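4.3 Clutter and the small-object problem

Training episodes were rendered in the Prallasa simulator, which supplies furnished interiors and a generous stock of household objects. We placed a Franka Emika arm with a parallel gripper at a dining table and let the sampler decide what else belonged there. The sampler has no manners. Lettuce, a toy parrot and a jointed mannequin share tabletops in proportions seldom met at dinner, and we made no attempt to civilize it, as odd neighbours proved useful for keeping the policy from learning that spoons predict cups.

The full set comprises 900 episodes, of which 790 survived the physics filter. The remainder were discarded for interpenetration, a polite term for a spoon halfway through a plate. Each surviving episode was labelled with a target and an instruction, then replayed from 6 viewpoints. Viewpoints were drawn at random and not screened for occlusion. Waraporn Chuensuk argued for this choice early in the project, the rest of us argued against it, and the results in Section 5 favour her to an embarrassing degree.

Small pale targets were the hardest. When a white block rests close to a white dish, the Sosa baseline tends to centre its grasp on the dish, a larger and more confident-looking object. Our method, Pikton, scores candidate grasps against a predicted contact width before committing to one, and succeeded in 606 of the 790 episodes. It also hesitates. The colour of the arm did not help matters, and an early version spent much of January trying to pick up its own wrist.

Figure 3. Simulated tabletop episode with distractors; the gripper is over the small white target.
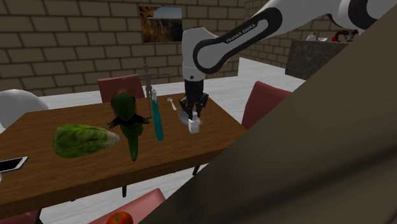
Most of the remaining failures fall into two groups, grasps attempted too high and grasps attempted on the wrong object with excellent technique. We treat the second group separately in Section 5.2, where the Hondex depth model is swapped in and the error pattern changes.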